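3.2 The bottle-sorting exercise

By the second half of the course the students had grown comfortable with the arm, and we wanted to give them something that felt like a real job. We settled on paint. Marlene Amaral had run a miniature-painting club at the school for years, and she was kind enough to lend us a good part of her stock, on the condition that every bottle came back with its cap on (they all did, we are happy to report). Students worked in teams of two. Each team had to drive the arm by hand through a set of pick-and-place runs, moving bottles from the tabletop to a bin, and then train the small policy described in Section 2 on what they had recorded.

We had expected the bottles to be easy, and we were quite wrong about that! They stand close together, they come in more than one size, and a finger that comes down a little off center will nudge a neighbor before it touches the one it was sent for. Several teams found that the wrist view helped a great deal once they learned to read it, though it took patience. Bottles near the fingertips look large and soft, and the ones farther back are small and easy to confuse.
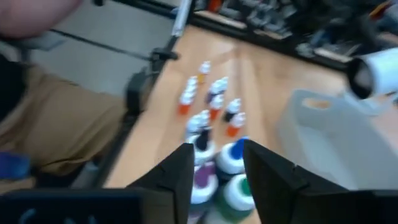
Figure 7. Wrist view during the bottle-sorting exercise, with larger bottles near the fingers and smaller dropper bottles behind them.

Over the course of the unit the class recorded 41 runs that we judged complete enough to keep. Kai Hellwig and Sadao Minami sat with each team on Friday afternoons and went over the recordings together, and we came to think of these talks as the heart of the exercise. One team, for instance, had always approached from the same side and was puzzled when their policy would not go near a bottle placed anywhere else. Nothing in our lecture notes had made that point half so well. We have since moved the lecture on data coverage to the week after the exercise — the students come to it with questions of their own.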